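Coloured water, clear plastic and a white table: inside the Zeman room at Fliltholm

November 2019

The Zeman room is on the ground floor at Fliltholm, past the cloakroom and the second set of fire doors. It is where people who have never worked at a bench come to learn the first things: how to pour, how to fill a tube to a line, how to carry a rack across a room. The woman who runs it has done so for six years. Before that she was a school technician. She did not want her name used. "Put the room in," she said. "The room does the work."

We met in the morning, before the first group. She had the tap running when I came in and kept it running while she told me where to hang my coat.

I asked what people expect when they sign up.

"Smoke," she said. "Bangs. Goggles. They get goggles, but mostly they get water with colour in it. I tell them on the phone when they book, and they still come in looking for the Bunsen burners. We haven't any gas in here. It was capped off years ago."

The sessions last two hours, with no more than 16 people in each. The room took 1351 bookings last year, which she knows only from having to put it on a form in January. The early sessions use three colours, red, yellow and blue, mixed up from ordinary food colouring, and the whole of the first hour goes on moving small amounts of them from one vessel to another.

"People think that's childish for five minutes, then they find out they can't do it," she said. "They pour like they're making a cup of tea. You get a great slop and then they try to take some back out."

She spoke for a good while about tables. The room used to have dark hardwood benches, the sort with old initials cut into them, and she is fond of them and has kept one along the window side for the kettle and the register. The others went to a reclamation yard four years ago.

"They were lovely and they were no use to us. Blue on a brown bench looks like nothing. You'd only find a spill when you put your sleeve in it."

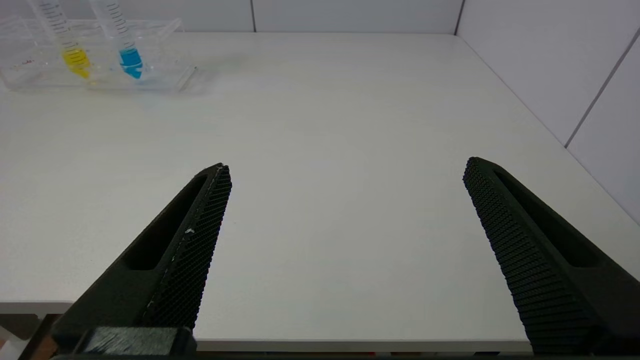

Choosing what to replace them with took most of a spring. She had samples sent and dripped colour on each of them, left them overnight, and wiped them in the morning. Two stained straight away. One was so shiny that the ceiling lights came back up off it and gave her a headache by dinner time. What she wanted was something dull and pale, and the matt white top she has now, a touch on the grey side, was the one that pleased her. It goes back towards a pale wall, so there is nothing much for the eye to catch on behind the work. "Someone said it looked like a hospital," she told me. "Fine. You can see what you've done on it."

The tops came from Proline and cost £645 each, delivered but not fitted. She thought that was dear at the time and thinks so now. The fitting was done over a half-term by two men who finished a day early and left her the offcuts, one of which she uses as a draining board.

How does she keep them white?

"Warm water and a cloth. Then a dry cloth. That's it. The mistake is leaving it till the end of the day. Yellow's all right, yellow comes up. Blue is all right if you're quick. Red you want to get to at once, and get the cloth rinsed as well, or you go round putting pink on everything."

She has given up on scouring cream. It took the finish off a patch near the sink in the first month and the patch has picked up colour ever since. She showed me. It was a faint mark the size of a saucer, and I would not have noticed it.

We moved on to the glassware, or the lack of it. Most of what is in the cupboards is plastic. She has a shelf of glass for the adult classes, kept high up, and a box of odd pieces that came with the room. She orders from Sandico, who will sell small quantities and who do not mind her ringing up to ask how thick a thing is.

"I got tired of sweeping," she said. "It isn't that they're careless. It's that people are nervous with glass. They grip it, and then they can't feel what they're doing. Give them plastic and their shoulders come down."

There are disadvantages. The cheaper plastic goes cloudy after a year of washing, and once it is cloudy she takes it out of the sessions and uses it for holding pens, clips and screws. Beakers last longer than tubes. She has some 300 tubes and reckons to throw away a carrier bag of them every summer. She will not have coloured tubes or frosted ones in the room at all, even when they are cheaper. If people can't see the level of the liquid from the side, she says, there is no point in their being there.

I asked her to take me through a usual set-up, and she said it depended on the week, and then told me anyway. Each place has a beaker, a rack, some tubes and something to tip the waste into. The waste vessel is never another beaker. In her first year it was, and twice in one afternoon someone drank in the praise for a perfect measure and then poured their next one out of the waste.

"So now it's a bowl. Any bowl. It has to be a different shape and it has to be something you'd never try to measure from."

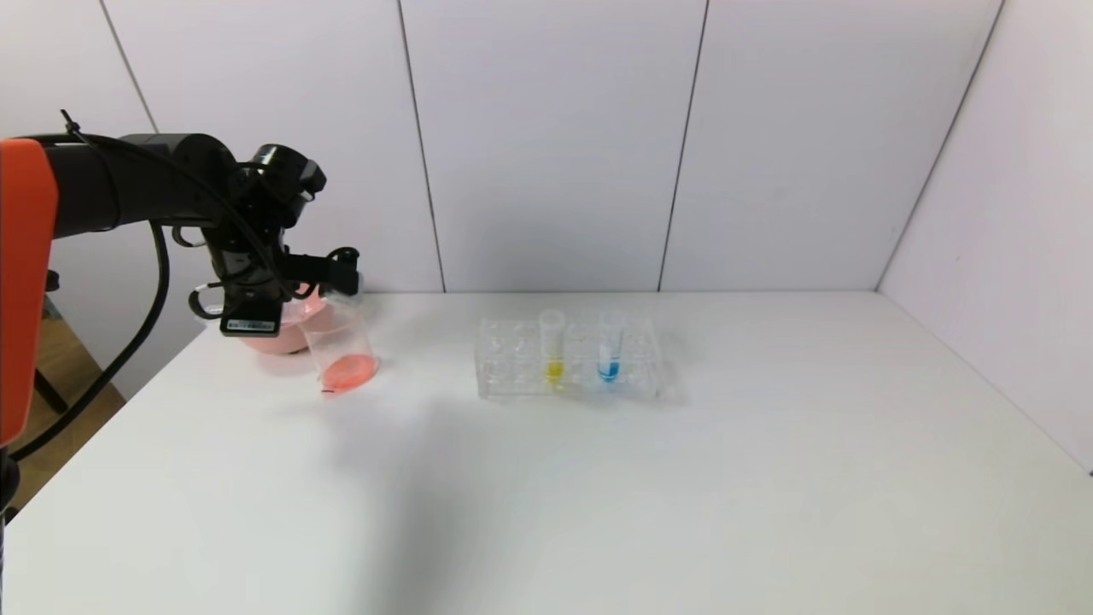 Bowls are the one thing she doesn't order from a catalogue. They come from the market, from charity shops, and from her own kitchen when she has bought herself a new one. She isn't particular about colour, and that has led to some disagreement with a colleague who would like everything to match. The pink one behind the beaker is the sort of thing they argue about. Her colleague's view is that a pink bowl next to a red liquid is confusing to the eye, and I could see the point, the one does run into the other a little when you glance at them. Her own view is that nobody has ever poured from it by mistake, and she likes it. What matters more to her is the amount in the beaker. There is only a shallow pool of red-pink at the bottom and the rest is clear wall, and that is how she would have it for a beginner. "A full beaker's frightening. You tip it a bit and it's over the side. With that much in, you can tip and tip and watch it come up to the lip. You get time to think."

She makes up the colours herself, first thing, in lidded jugs. Red is the difficult one. Too much colouring and it goes so dark that you can't see through it, and then it is no better than looking at gravy. Too little and it reads as pink, which she doesn't mind, although some of the younger ones complain that they were promised red. She adds it with a dropper and holds the jug up to the window after every few drops. There is no recipe. The tap water at Fliltholm is hard and she is sure this makes a difference, but she has never tested it.

"I write down how many drops, and then I lose the bit of paper. I've got a good eye by now. The blue I could do in my sleep."

Yellow is made last, with a clean dropper, and it is the first to go wrong. A drop of blue in the yellow will turn it, and you can't get it back. A drop of yellow in the blue hardly shows. For that reason the yellow jug lives on its own shelf with its own spoon, and anyone who borrows the spoon hears about it.

Most of the second hour is spent with the racks. People fill their tubes, stand them up, compare levels with the person next to them and start again. Mixing comes at the end. She holds it back on purpose. Once they have made green they want to make everything else, she says, and within ten minutes every tube in the room is brown.

She used to have wooden racks, which swelled, and then wire ones, which she disliked for the noise. The ones she likes best are clear.

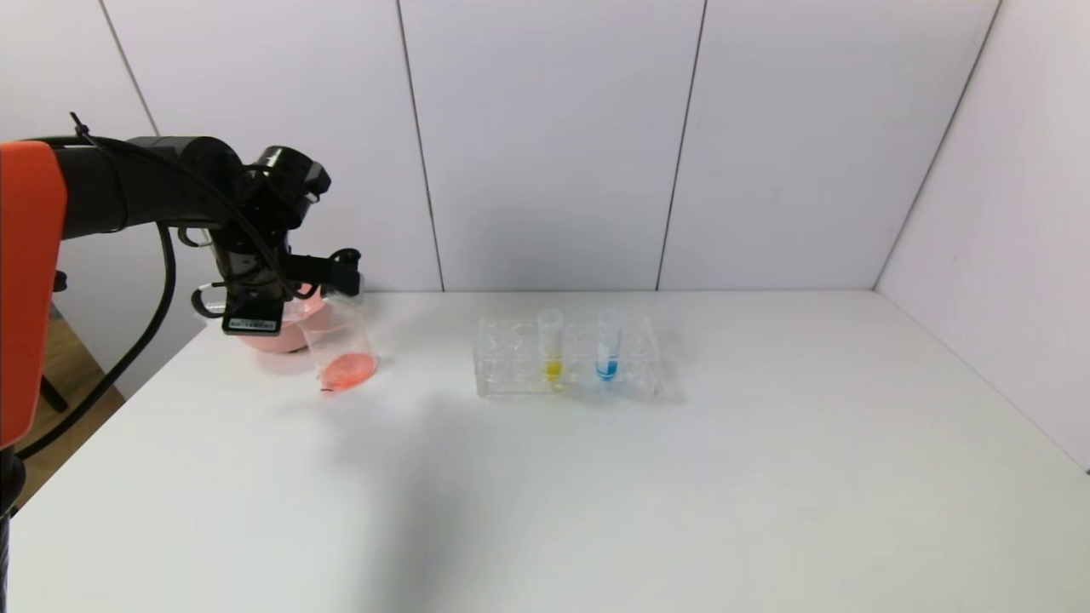
A clear rack with yellow in the left tube and blue in the right. The beaker of red is held at a slight tilt to the left of the rack, with the pink bowl behind it.

"You can look right through from the side," she said of the clear racks. "With the wooden ones they'd lift the tube out to check it, every time, and every time there'd be a drip. Now they bend down and look."

They do scratch. She washes them by hand in a plastic basin with a tea towel laid in the bottom, and dries them upside down so that water doesn't sit in the holes. They are put away on their own, with nothing stacked on top. Two have cracked at a corner and been glued, and she uses those for demonstrations, standing with the good side facing out.

I asked whether she ever wanted to do something more ambitious in the room. She has been offered a fume cupboard, and a set of burettes that another department was throwing out. She took the burettes and is still looking for somewhere to stand them. The fume cupboard she turned down.

"Where would it go? I'd lose a table. And I've got people who come back three times just to get their pouring right. There's a retired bus driver who does it beautifully now, you'd think it was oil. He brings his own cloth."

By then it was nearly time for the first group, and she began setting out places, a beaker and a rack to each, bowls at the back. She checked the jugs again at the window and put one more drop in the red. I offered to help with the tubes and was told to wash my hands.

Sessions in the Zeman room run through term time and can be booked at the front desk at Fliltholm. Wear something with sleeves that push up.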